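17 November 2021

Girth strain gauge, second session on the treadmill at Jedberg. Same saddle as in May, gauge moved to the near-side buckle. Mollano up first, then MacAulay. Both at walk, trot and canter, no gallop work.

Zero drift is better than last time. Logger sampled cleanly at canter but dropped a block on the second walk. Loose connector at the logger end, re-crimped.
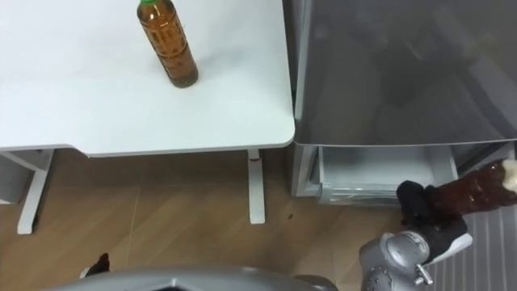
Mollano: peak girth tension at canter 286 N, on the inhale side of the stride as expected. Trot peaks are lower and flatter. Breathing and stride locked together within a few strides of the transition.

MacAulay runs noisier. He blows himself out when girthed, so the standing baseline is no use for him. Take the baseline after two minutes of walk instead and rerun the subtraction.

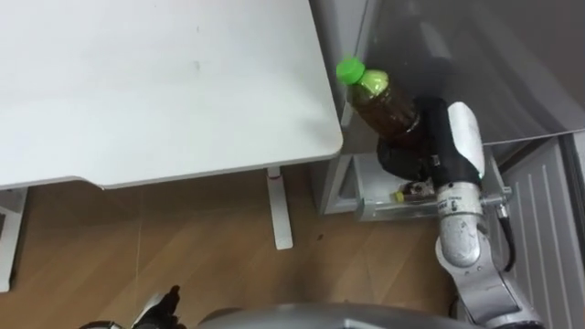 File 1791 is the one to keep for MacAulay. The earlier one has the girth a hole too tight — discard it, but leave the raw data on the drive.

Litent elastic insert fitted for the last canter. Peak came down by 21 N on Mollano. Not tried on MacAulay. One horse, one run, so no conclusion yet.

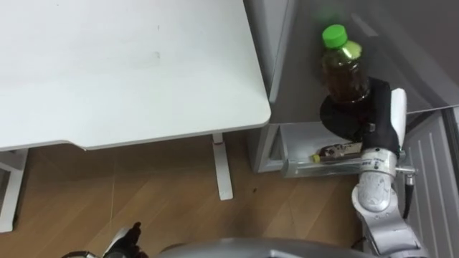 **Racing Equipment Group — Tack and Load Measurement**

To do before the next session:

- Recalibrate the gauge with hanging weights, loading and unloading
- Luuk Van Damme to check whether the treadmill belt speed log shares our clock
- Repeat the insert with the order swapped — insert first, plain girth after
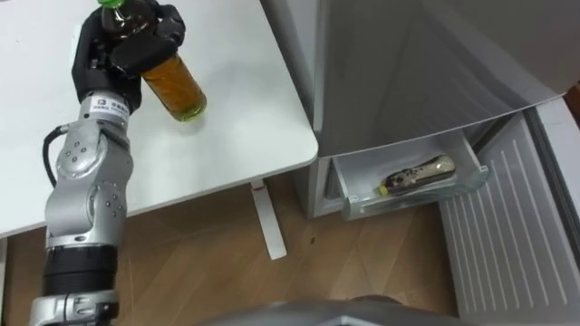

Rider weight is still missing from all of this. A lead cloth on the saddle gives the static load but sits dead, and a jockey out of the saddle at canter does not. Leave it out of the write-up until we have a ridden trial on the gallop.

Spare gauge is in the tack room drawer, lead wires taped.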